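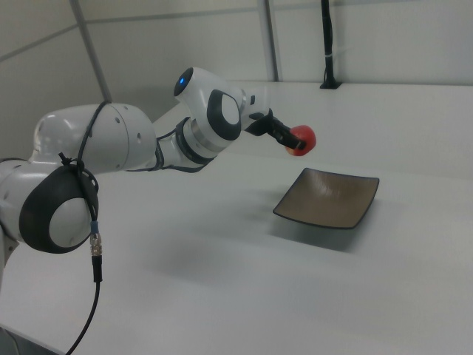
제목: Re: 협동로봇 식품 취급 작업지침 개정안 의견 조회

수신: 작업지침 검토 메일링리스트 회원
발신: Tremari 자동화안전팀

Tsung-han Kan 위원께서 토요일에 보내 주신 의견에 대하여 아래와 같이 회신드립니다.

> 개정안 4.2항은 파지 중 정지 시 대상물을 "안전하게 유지"하도록 규정하고 있으나, 유지 시간과 해제 권한이 명시되어 있지 않습니다. 과일과 같이 눌림에 약한 대상물은 별도 기준이 필요하다고 봅니다. 아울러 팔 외부로 지나는 케이블의 점검 주기도 정해 주시기 바랍니다.
> Tsung-han Kan, Holloway

1. 4.2항 관련
지적하신 사항을 수용하여, 보호정지 후 파지 상태를 유지하는 시간은 54초를 상한으로 하고, 이후의 해제는 지정된 작업자가 수동으로 실시하도록 문안을 수정하겠습니다. 사과를 접시로 옮기는 작업처럼 대상물이 공중에 있는 구간에서는 그리퍼를 자동으로 개방하지 아니합니다.

2. 케이블 점검
외부 케이블과 고정용 타이, 중간 커넥터는 매 교대 시작 전 육안으로 점검하고, 누적 가동 약 2000시간마다 체결 상태를 확인하여 기록합니다. 아래쪽 관절 부근에서 늘어지는 구간은 작업대 모서리와의 간섭 여부를 함께 확인하여 주시기 바랍니다.

3. 표시등
상태 표시등의 색상별 의미는 제조사마다 다르므로 본 지침에서 통일하지 않습니다. 각 사업장은 해당 기종의 설명서에 따른 대조표를 작업대 옆에 비치하여야 합니다.

Trostov에서 제출한 속도 제한 관련 의견은 자료 보완을 요청한 상태이며, 접수되는 대로 별도 회신드리겠습니다. 수정 문안에 대한 추가 의견은 8월 말까지 조항 번호를 명기하여 본 메일링리스트로 제출하여 주시기 바랍니다.

Tremari 자동화안전팀 드림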